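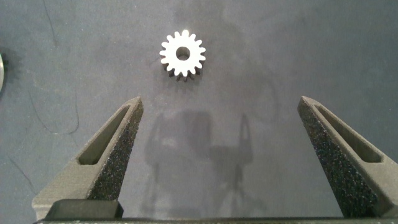

Two weeks into gear picking and I'm dreaming about little teeth.

For anyone new: I'm spending my evenings recording demonstrations for the Nukach project, where I drive the arm by hand, pick up a small part, put it in the Willerik fixture, and do it all again. The goal is 1000 good episodes by October. Last night I got 23 (a slow one, my wrist was sore and I kept stopping for tea).

The white spur gear is my favorite part so far, mostly for the hole in the middle, which gives me something to aim at. What's tricky is the approach. If I come down with the fingers spread wide and close too fast, one side touches first and scoots the gear across the mat, and then I have to decide: keep the episode or toss it? I used to toss them all. Now I keep the ones where I recover cleanly, so the model gets to see what fixing a bad grab looks like!

I've also started moving the gear to a new spot before every take. My first batch had it in nearly the same place each time, and the policy trained on that batch went straight there whether there was a gear or not. Oops.

Things I still need to do: wipe the mat down, relabel the Song batch (I mixed up two folders, ugh), and try the bigger parts from the Gollcombe box. Those are heavier, so I want to slow the close down a little first.

Posted 06/02/2025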